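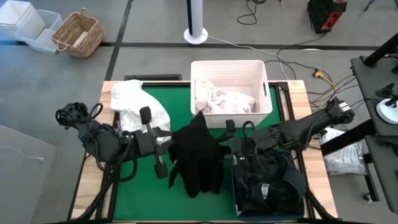 **Noltside, 8 août** — L'équipe de Noltside a publié ce matin la version de Jititz qui sépare enfin la perception du planificateur. Le logiciel, qui pilote deux bras travaillant sur une même table, sert depuis janvier à trier du linge : le clair d'un côté, le foncé de l'autre. Jusqu'ici, un seul processus lisait les caméras, choisissait la pièce de tissu à saisir et envoyait les trajectoires. Quand la segmentation prenait du retard, les bras attendaient.

Dans la nouvelle version, la perception tourne à part et publie une carte des tissus, avec pour chaque zone un score de confiance et un horodatage. Le planificateur, baptisé Baptiste, lit la dernière carte disponible et refuse toute carte vieille de plus de 80 millisecondes. S'il n'en a pas de récente, il termine le mouvement en cours, remonte la pince concernée et attend. L'autre bras n'est pas arrêté pour autant, sauf si les deux partagent la même réservation d'espace.

Ces réservations sont l'autre changement important. Chaque bras demande un volume au-dessus de la table avant de bouger, puis le rend une fois sorti. Le code précédent découpait la table en deux moitiés fixes, ce qui interdisait en pratique à un bras d'aller chercher une pièce tombée du mauvais côté. Otis Alcantara, qui a écrit le gestionnaire de réservations, indique que les interblocages observés en simulation venaient presque tous d'un volume rendu trop tard. Un délai d'expiration a été ajouté ; il est réglable par bras dans le fichier de configuration.
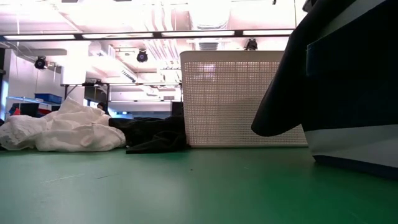

Emmett Dunleavy juge pour sa part que le délai d'expiration masque le problème. Il aurait préféré que le planificateur calcule les deux trajectoires ensemble, quitte à perdre un peu de temps à chaque cycle, et il rappelle que la question est ouverte dans le suivi des anomalies depuis le printemps. Un prototype de planification conjointe existe sur une branche séparée, mais il n'est pas inclus dans cette version.

Côté perception, le modèle de segmentation a été réentraîné. Le jeu de données annoté compte désormais 2 930 séquences, contre 1 611 dans la version précédente. Les ajouts portent surtout sur les tissus sombres, que l'ancien modèle fusionnait volontiers entre eux dès que deux pièces se touchaient. Les notes de version donnent les résultats par catégorie et signalent que les mailles épaisses restent le point faible : le contour est correct à plat, beaucoup moins une fois la pièce soulevée.

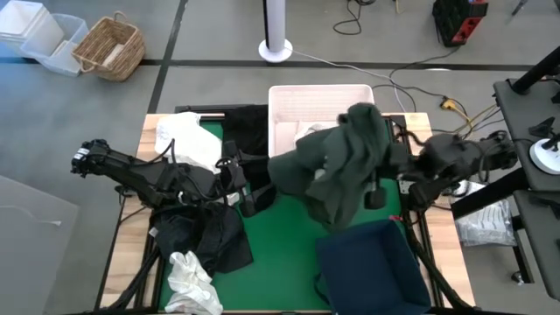 Pour cette raison, Baptiste ne replanifie plus la dépose à partir du contour seul. Il garde en mémoire le point de prise, estime le bas de la pièce et choisit la hauteur de passage en conséquence. L'estimation est prudente. Elle allonge certains trajets, et les utilisateurs qui manipulent de petites pièces pourront la désactiver avec l'option `drop_margin: none`.

L'outil de relecture a lui aussi été revu. Il affiche sur une même ligne de temps les images, les cartes de tissus, les réservations et les ordres envoyés aux moteurs. On peut figer un instant, modifier un seuil et relancer la décision du planificateur sans rejouer toute la séquence. Les journaux enregistrés avec l'ancienne version doivent être convertis ; le script fourni traite environ 2 000 images par minute sur un poste ordinaire. 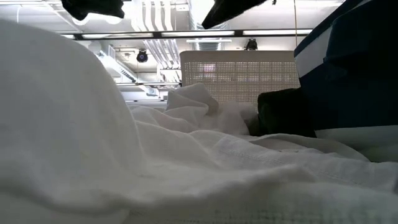
La fusion des vues est la partie qui a demandé le plus de réglages. Chaque caméra produit sa propre carte, et une vue rasante n'apporte pas la même chose qu'une vue plongeante. Au ras de la table, un tissu blanc froissé peut occuper les deux tiers inférieurs de l'image et cacher une partie de ce qui se trouve derrière, alors que ses plis y ressortent très bien en hauteur. Jititz pondère donc chaque vue selon la part du plan de travail qu'elle voit, et n'utilise les vues basses que pour le relief. Les poids sont recalculés à chaque cycle. Ils peuvent être fixés à la main, ce que la documentation déconseille hors des essais.

La mise à jour n'est pas compatible avec les anciens fichiers de configuration. Les principales clés à modifier sont les suivantes :

- `workspace.split` disparaît au profit de `workspace.reservations` ;
- `camera.weight` devient facultatif ;
- `planner.max_map_age` est obligatoire.

Le site de Drerkville, qui utilise une version modifiée du logiciel, restera sur l'ancienne branche le temps d'adapter ses pilotes. Les correctifs de sécurité y seront reportés. La planification conjointe sera réexaminée pour la prochaine version, dont la date n'est pas fixée.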